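Manipulation & Grasping > Simulation
Thread: Randomised clutter vs hand-placed clutter for grasp training

priit_magi
2 Feb 2023
I've been comparing two ways of building training scenes for a tabletop pick policy and the result went against what I expected, so I'd like some opinions before I write it up.

Set A is 400 scenes with everything randomised: objects, poses, table texture, lights, camera. Set B is 400 scenes where Rodel Gatchalian laid out the objects by hand in the editor, with only lights and camera randomised. Same arm model, same asset library, same number of training steps. Both policies were then tested on scenes neither had seen, with the mug as the target.

B did better on the mug and worse on nearly everything else. I ran it with 6 seeds and the order never changed.

A mug scene looks like this when rendered. The distractors come out of the general library, so you get a vase behind a spoon, a fork, a striped gourd, something antler-like and so on. 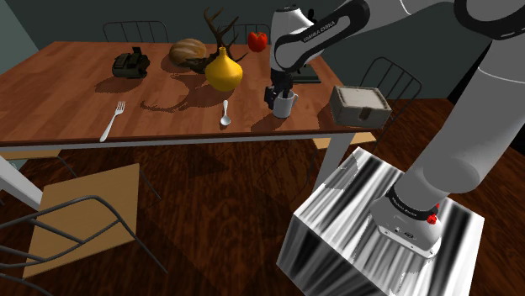
Hywel Rees wondered whether the hand-placed set was just easier. When people lay out a table they leave room for the gripper without noticing they're doing it, he said, and a policy trained on that will learn that there's always a clear way down. He'd want the free space around the target measured in both sets before reading anything into the scores.

priit_magi
Fair point. I have the free space numbers for A but not for B. Rodel saved the layouts as finished scenes and the object poses are baked in, so I'll have to pull them out again. Should be possible.

galteck_user
What are you counting as a success? If it's "object above table at end of episode" then you'll be including grasps where the fingers have gone through the mesh a bit. We had this with mugs in particular. The rim is thin and the collision shape was a filled cylinder.

priit_magi
Lifted clear and held for 4 seconds. Collision shape is a convex decomposition, 11 pieces for the mug including the handle. I did check for the filled cylinder problem early on.

s_laur
I don't agree with Hywel. We did nearly the same comparison at Strazds in October and the free space was matched between the two sets. Hand-placed still won on the main target. My reading is that full randomisation gives you a lot of scenes where the target can't be reached at all, and those episodes teach the policy nothing. Throw out the unreachable ones and the gap gets smaller.

hywel_rees
Smaller or gone?

s_laur
Smaller. I'd have to look up by how much.

hywel_rees
Then something else is going on as well. Matched on what, by the way? Mean distance to nearest object isn't the same as having room for the fingers to open.

s_laur
Mean distance. OK, I take that, but I still think reachability is the bigger part of it.

a_tennant
Moving this out of General, it belongs here.

My own view, for what it's worth, is that 400 scenes is too few to say randomisation has lost. It needs volume to work. Hand placement is strong when the set is small and then stops improving, and you can't ask Rodel to do ten thousand of them.

rodel_g
Please don't.

I left no gaps on purpose but Hywel is probably right that I left them anyway. I was working from the Stevby layout notes, which say to keep objects from touching. The randomiser has no rule like that, it only rejects overlaps.

priit_magi
I didn't know about the no-touching rule. That changes things a bit. I can add a minimum gap to the randomiser and call it set C, then a set D with the unreachable scenes filtered out as Saulius suggests. That would separate the two explanations.

vonix_dan
Do C and D together as well or you won't know if they add up.

priit_magi
Yes, will do. The renders are quick, it's the training that takes the time. I'll post the tables in this thread when they're finished.

hywel_rees
Post the failures too, please. Broken down by whether it missed, slipped or hit a neighbour.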